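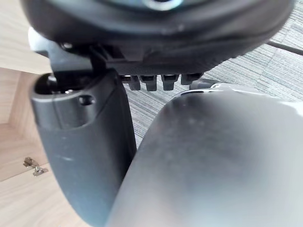 The Hornus wrist kit comes as a gripper, a camera, a bracket and a cable, and the camera placement is what decides whether you should buy it. Hornus mounts the lens inside the line of the fingers, very close to them, and aims it past the wrist toward the work. The cost is easy to see. The right-hand finger takes up most of its half of the view and is well out of focus, while the left one is sharp enough to show the scuffs in the plastic and the seam under the round hole. Between them is a narrow dark channel with a sliver of floor in it. When I judge the camera later in this post, I'm judging it with the fingers in that kind of position, and it gets better as they open.

I bought the kit through Trerkholm, along with the Olura software license. Hornus sells direct too, but Trerkholm had it in stock and would take the old gripper back for credit. The arm is a Pillay, the small bench model, and the kit is listed as compatible with it without an adapter. On the mechanical side that was correct. The bolt pattern matched, the dowel holes lined up, and nothing had to be drilled or shimmed. There are 14 screws in the bag in two lengths, and the drawing in the manual shows them all as the same length. Dry fit everything first. If you put a long one in the bracket it bottoms out before it clamps, and the torque feels right even though the bracket can still move.

The cable is a weaker point. It leaves the back of the housing with no strain relief, and the supplied clips are sized for a thicker cable than the one in the box. I replaced them with hook-and-loop ties at the elbow and the forearm. With the ties in place I can rotate the wrist through its full range without a tug on the connector. Leave more slack than you think you need at the wrist and less at the elbow.

Grip performance next. Rated payload is 300 grams, measured with the fingers pointing down and the part centered. I tested with a set of brass slugs and a kitchen scale. At the rated load it held through slow moves and through the default acceleration profile. With the fingers horizontal, the same load sagged toward the fingertips and had to be gripped again. There's some side play in each finger at the joint. It didn't get worse during testing, but it was there out of the box, and anyone placing small parts in a tray will want to approach from the same side every time so that the play is taken up in one direction.

The finger bodies are smooth. For cardboard, cloth and rubber they're fine. For glass and polished metal they need something on them. Hornus sells pads as an extra, and I used self-adhesive silicone strip from a hardware store. The strip changes the closing width, so run the finger calibration again afterward. Skip that and the software reports a successful grasp on an empty hand, because it reads a stop at the pads as a stop on a part.

Now the camera. The spec sheet gives a 114 degree field of view. I have no way to confirm the number, but the lens is wide, and that's the only reason the arrangement works at all. A narrower lens in that location would show you mostly finger. Focus is fixed and set for the work surface. In the hover position before a pick, a part on the floor or on a bench is clear and its edges are usable for detection. During the last part of the descent the fingers cover more and more of what you want to see, and when they close on something small it can vanish completely. Olura handles this by locking its estimate of the part position before the final approach. If the part gets nudged after the lock, the gripper closes where the part used to be.

Striped surfaces gave the detector some trouble. Fine parallel lines produce a shimmer in the video when the arm is moving, and Olura would sometimes draw an outline along a stripe boundary and call it an edge. Raising the minimum contour length fixed most of it. The setting is under Advanced, on the second tab, and is labeled "edge persistence" for some reason. Plain wood gave me no false edges at the default value.

Software setup took longer than the hardware. Use Olura version 2. The disc image linked from the card in the box is an older build that won't see the camera on a Pillay controller, and the error it shows is a license error. I spent an evening on the license before I tried the newer build. After that, detection of the gripper was automatic, and hand-eye calibration finished on the first try with the printed target taped flat. The calibration routine wants even light. With a desk lamp on one side it stopped halfway and asked for another pass.

Logging is good. Each grasp is saved with finger position, motor current and a still from just before the lock, all in ordinary folders with readable names. Support answered one email with a useful reply and ignored the other.

I'm keeping it. As a gripper alone it's average and you can do better on stiffness for the same money. As a gripper with a camera that already has a mount, a calibration routine and a driver, it saved me from building the bracket I'd been putting off. If your parts are smaller than a fingertip, get a kit with the lens set farther back, and accept the bulk.

Next up is the finger joint, to see whether the side play can be taken out with a washer.

Posted in October by Zihan Wan

Home Archive Bench Notes Reviews Parts List Contact

Comments

Bendik Sjögren
Same screw problem on mine. I marked the long ones with paint. Did you try the two-stage close in Olura? It stops partway, takes another still, then finishes. Slower, but it catches the nudged part.

Zihan Wan
I hadn't found that. Where is the setting?

Bendik Sjögren
Motion, then Grasp, then the small arrow next to Speed. It's off by default.

tolerance_stack
How loud is it? Mine would be running in a shared room.

Zihan Wan
Quieter than the arm. You hear a click at full open and not much else.

papercut
What did the silicone strip do to the closing force? I put thicker stuff on an older gripper and it started tripping the current limit.

Zihan Wan
No trips so far with the thin strip. I haven't tried anything thicker.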